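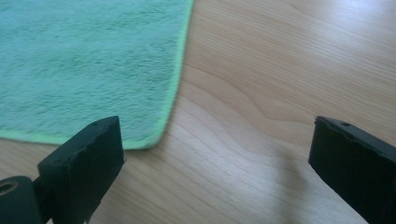

4. Hem Wear in Made-to-Measure Shirts

Print this article | E-mail this article

We logged 2,347 shirts returned to 11 tailoring shops in Noltstead and Mudbridge. Customers blamed the collar. The menders, who had to do the work, blamed the hem.

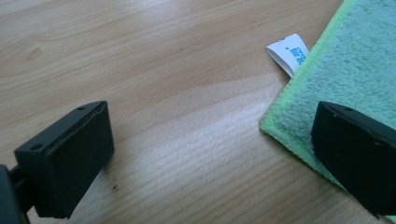 Figure 3. Two black fingers over a light wooden tabletop.

Hems sewn with the Kravchuk stitch came back least often, and nearly half of those only wanted shortening – a fault of lunch, perhaps, more than of thread. Four shops refused to use the stitch at all, on the grounds that it is ugly.

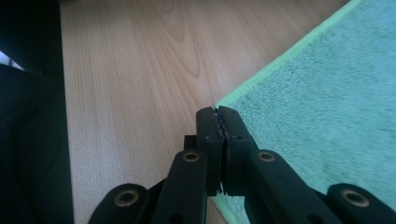
They have a point. It is also slow, and the Drestico price list charges for it by the inch, so we left cost out of the ranking and take it up in Section 5.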